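Package thefts on Mureck Street, has anyone gotten anywhere with the police?

Posted in Dosley Neighbors > Safety and Crime

porchlight_pat
Hello all, long time reader and not much of a poster, so forgive me if this has been covered. We've had three boxes go missing off our front step since the start of November, and the couple across from us had two taken, one of them with a blood pressure monitor in it (who wants somebody else's blood pressure monitor?). I filed a report online and got a case number and then nothing for a week. When I finally called, a very nice officer told me they'd put it with the others from Mureck and the two blocks behind the Addo station. So there are others! I'd love to know how many of you have filed, and whether anybody got a call back, because I am starting to feel a bit silly checking my email every morning.

Mureck_Lifer
Filed twice, got one call back. The officer wanted to know if I had video and what time the truck came. I had the time but no video, and that was the end of the conversation. She was polite about it. I don't blame her much, they have the whole south side to cover and a stolen box of vitamins isn't going to jump the line.

tomatoes4days
Well, I do blame them a little. We pay the same taxes as the folks up in Zundstead, and up there they had a patrol car sitting on the corner every afternoon for two weeks after one bicycle went missing. My sister lives there and she saw it herself. Down here we get a case number.

Mureck_Lifer
That was a burglary, though, somebody went into an attached garage while the family was home. It's a different kind of call. I'd want a car on the corner for that too.

tomatoes4days
Fair enough, I didn't know about the garage. I still think 21 reports in a month deserves a car. That's the number they gave out at the Tuesday meeting, for anyone who couldn't make it, and you know plenty of people never bother to file.

quietcorner
I was one of the ones who never bothered, so I'll own up to that. What changed my mind was hearing at the same meeting that the dollar amounts can sometimes be added together if it's the same person doing it. One box is a slap on the wrist, but if they can tie enough of them together and it gets up over $1000 then it's handled as a more serious charge. I may not have every bit of that right, so please ask before you quote me. Anyway I went home and filed for my missing boots and the dog's medicine.

porchlight_pat
Oh, that's good to know, thank you! I'll go back and add the prices to mine. I only wrote "household items" the first time.

hank_and_the_hounds
Everybody here needs a camera and a locked box, end of story. I spent some 800 dollars on the whole setup and haven't lost a thing.

quietcorner
I'm glad it's working for you Hank, but a lot of us are renting or on a fixed income, and my landlord won't let me put so much as a screw in the door frame. I'd sooner see neighbors picking up for each other, the way we did when the Hills road was closed.

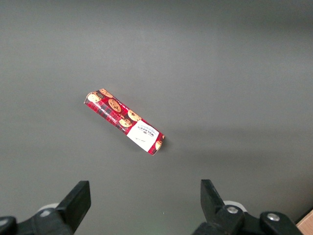

retired_in_dosley
I'm with quietcorner on this one. I'm home nearly all day, and I already take in parcels for four houses on my end of Mureck, which has been a real pleasure and has gotten me talking to people I'd only waved at for years. Anyone on the odd side is welcome to put my porch on their delivery instructions (send me a message first so I know to listen for the truck). I'm usually up by seven and I don't mind a knock until nine at night. There's a package of cookies on the table for whoever comes by to collect, and you may as well sit a minute while you're at it. And please do still file your reports, even for the little things, as the officer at the meeting asked us to do it within 30 days if we can.

tomatoes4days
Now that is the nicest thing I've read on here all month. I'm on the even side, does that disqualify me?

retired_in_dosley
Not at all, just look both ways.

hank_and_the_hounds
It's a kind offer, but I'd be careful about posting online that you've got a pile of other people's packages in the house. Take it to private messages, would be my advice.

porchlight_pat
Hank has a point there, even if he's grumpy about it. I'll message you this evening, retired. I've got a box coming Tuesday and I'd dearly like to see this one.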